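Unit 7: Automated Loading and the Attendant's Job
Course handout, Workplace Automation and Employment
Instructor: Farzana Paracha

Background

The Sulladstead plant of Bedent washes and dries work clothing for outside customers. Until last year, attendants opened, loaded, closed and emptied every machine by hand. The plant now uses robot arms on part of the floor, supplied by Virnura. Students should read the site report by Esmaeil Safavi before class, with attention to the interviews in the second half.

Division of tasks

The report treats the door as the point where the old job and the new one meet. An attendant who walks up to a machine looks through the glass, judges the load and reaches for the door in one movement. For the robot, each of these is a separate step that must be set up and checked. Round doors, thick frames and curved, reflective glass all bear on how the approach is planned, and a pane that mirrors the ceiling lights may be harder to read by camera than by eye.

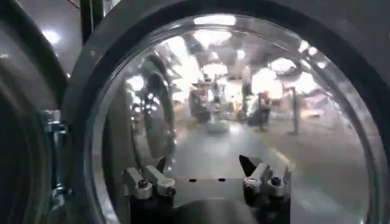
Effects on staff

Attendants at the plant reported less bending and lifting. They also reported more time spent waiting, watching and responding to stops. Nasrin Nazari, a shift lead, told the interviewers that her crew had become responsible for machines they were not yet trained to restart — a gap the company closed in June with paid instruction during working hours.

Pay grades were not revised at the same time. Under the existing scale, grades depend on pieces handled per shift, with 1000 as the upper threshold. The measure no longer fits a person who oversees several machines and handles few pieces directly. Banafsheh Alipour's commentary on the report argues that job descriptions should be rewritten before equipment is installed.

For discussion

1. Which parts of the attendant's judgment have moved to the robot, and which remain with staff?
2. Who should decide when a stopped machine may be restarted?
3. Propose a pay measure suited to the new duties. Limit your answer to one page.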